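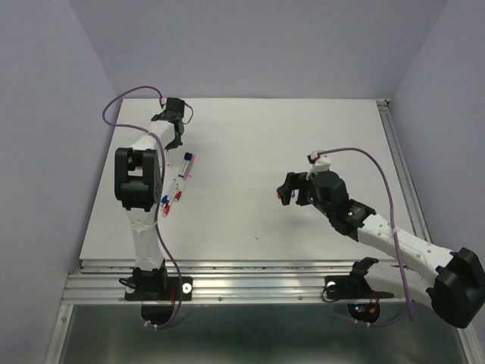 4 min read

Plunow Street Speaker
Portable sound for rallies, pickets and outdoor meetings
Page updated 2022-12-10

If you have ever stood at the back of a crowd outside a city hall and caught one word in five, you know why we love this thing. The Street Speaker is a battery-powered loudspeaker on two big wheels, with a microphone that plugs straight in and a pole that lifts the horn above people's heads. One person can roll it off a bus, set it up on the sidewalk and hand the mic to the first speaker before the banners are untied.

It was built for unions, tenant groups and anyone else who needs to talk to a lot of people in the open air. It is tuned for voices. Music plays through it fine (marching songs sound great, bass-heavy stuff less so), but the whole point is that a tired person reading from a crumpled sheet of paper comes across clearly, even with traffic going by.

How far it carries

On an open square, speech is easy to follow at 200 feet. In a narrow street with tall buildings you may want to turn it down a little, as the echo off the walls starts to step on the words. Wind matters more than people expect, so put the speaker upwind of the crowd if the site lets you choose.

For a long march, two units can be linked with the cable in the side pocket. Put one at the front and stop the line before anyone speaks. Linking while walking does work, but someone has to carry the cable, and they will not enjoy it.

What's in the bag

Speaker unit with wheels and fold-down handle
Horn pole, in two sections
Wired microphone with a foam cover and a long lead
Second foam cover, in a bright color
Battery and wall charger
Link cable
Rain hood
Shoulder strap

The rain hood deserves a special mention! It covers the controls and leaves a slot for your hand, so you can change the volume in a downpour. The first hood we made had no slot, and everyone who tried it just pulled it off.

The details

Weight with battery: 17 pounds
Battery life at normal speaking volume: almost 67 hours on standby, or a full day of speeches with breaks
Charging: overnight from a wall outlet
Inputs: two microphones, one phone or music player
Controls: one volume knob for each input, one power switch, one siren button under a flap

We put the siren under a flap on purpose. Early testers leaned on it during the speeches.

Where it has been

Members of the bus drivers' local in Ikville used an early unit through their August walkout, and a good deal of what you see on this page comes from them. They held a meeting at the depot gate every morning at shift change, took a vote by show of hands most Fridays, and needed everybody to hear the same question before any hands went up. That last part shaped the design more than anything else. With a handheld megaphone, the people behind the speaker hear mush. The Street Speaker's horn spreads wide enough that a crowd standing in a half circle all gets the same sound.

Imogen Bunting ran the gate meetings there and sent us pages of notes. She asked for the second microphone input, so that questions from the floor could be heard as well as answers, and for knobs that can be turned in gloves. Both are now standard. She also wanted a cup holder. We tried, and it rattled.

Before you take it out

Check the local rules on amplified sound. Many towns want a permit for anything louder than a plain voice, and some set quiet hours or keep speakers away from hospitals, schools and courthouses. Permit offices can be slow, so ask early and carry the paper with you. If an officer asks you to turn it down, the volume marks on the knob make it simple to show that you have.

Point the horn over the crowd, never at someone standing close. Keep small children back from the front of it.

Charge the battery the night before, and bring it indoors in freezing weather. A cold battery gives up sooner.

Repairs and spare parts

Every part can be bought on its own, and most can be swapped with a screwdriver. The microphone lead is the piece that wears out first, usually right at the plug. Repairs on the horn and the amplifier board go to the Bárány workshop, and you can drop a unit off there or mail it in its own bag.

Works with

Woso tripod stand, for indoor halls where the pole is too tall
Woso wireless microphone (uses the second input)
Any phone with a headphone jack or adapter

The older Plunow charger does not fit this model. The plug looks the same but is slightly wider, so please use the one in the bag.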